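What the packing bench tells us about the next ten years of warehouse work

Discussion of automation in distribution tends to settle on the fast, visible parts: sorters, shuttles, conveyors. The packing bench gets less attention. I have spent most of my working life near one, first as a packer and later setting up packing lines, and my view is that the bench is where the terms of the job will be decided.

The difficulty at the bench is the material. A carton has known dimensions and stays as it was made. Bubble wrap has neither property. It folds back on itself, catches the light at every crease, and hides the edge of whatever it covers. A packer works by feel and corrects the grip without looking. A gripper with a camera at the wrist has to work from what the camera returns, and through several layers of film the camera returns very little.
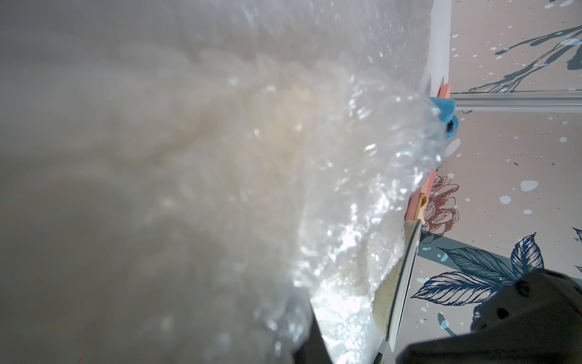

At the Prillach site, where I have been advising, the returns desk handled 2,113 wrapped items in November. Of these, 1,449 went through the automated cell without a person touching them. The rest were passed to the bench. Management reads the first number as progress. I would ask them to look harder at the remainder, as that is the work the staff now do all day.

Before the cell was installed, a packer's shift was mixed. An awkward parcel was followed by several easy ones, and the easy ones were a form of rest. The cell takes the easy ones. What reaches the bench is torn, taped over, oddly shaped or wrapped so tightly that the seam cannot be found. The target was reduced from 130 items a shift to 100 to allow for this. In my opinion the reduction was too small, and it was set before anyone had timed the new mix.

Ingvar Gunnlaugsson, the shift lead, made this point in writing before the trial began. His note ran to a page and asked for two things: that the exception rate be reported beside the throughput rate, and that packers be allowed to send the cell a proportion of hard items for practice, with the results logged. The first was agreed. The second was refused on grounds of cycle time. I think the refusal was a mistake. A cell that is only ever given what it can already handle will be good at that and no more, and the division of work will harden around it.

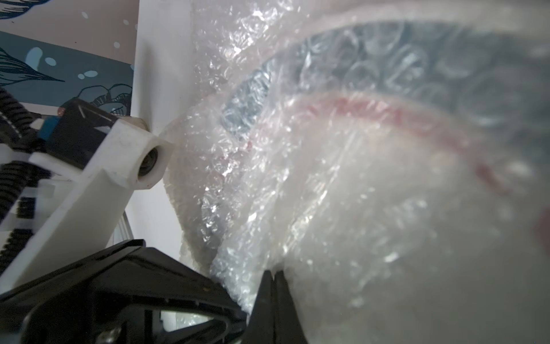 There is also the matter of skill. The supplier, Tudose, describes the operator role as supervision, but the training supplied covers clearing faults and restarting the cell. It does not cover how grip points are chosen or how a failed pick is classified. Zaid Akl, who packed at Flindesell for years before moving to Prillach, can judge from the give of a bundle whether the contents have shifted. The fault screen has four categories and none of them lets him record that. The information is lost at the point where it would be most useful to whoever adjusts the system.

I am in favour of the cell. Repetitive wrist strain is a real cost of this trade and I have paid some of it. A machine that takes on the bulk of the gripping and turning is welcome. My objection is to the accounting. If the gain is measured in items and the cost is carried in concentration, the cost will not appear in any report until people start to leave.

Three changes would be cheap. Set the bench target from timings taken after installation and review it each quarter. Add a free text field to the fault screen and give someone the hours to read it. Rotate staff between the bench and the cell within a shift, so that the mixed day is restored by timetable. Ronano already does the last of these at its smaller depot, using a printed rota and a change of station at the mid-morning break.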